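Workshop notebook — the bench by the column
Aug 31, 2020, by the Trevel workshop

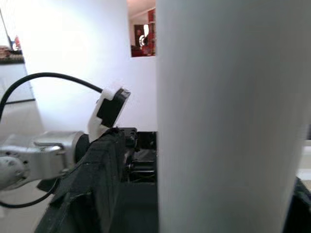
The padded covers are the subject of this week. I cut the new one from the Moradi cloth, 2 layers, and I left 30 mm at every seam for turning. It is more than needed, but the Mirnwood cloth opened at the seam after 60 cycles and I do not want to repeat this. The black cover still shows wrinkles and folds on its surface — I think the filling should be cut a little bigger. The cable makes a wide loop over the arm, so please do not tie it shorter. Next cover: 32 mm at the seams, same thread. Trustlow sends more cloth in October.

We use cookies to improve this site. Accept / Settings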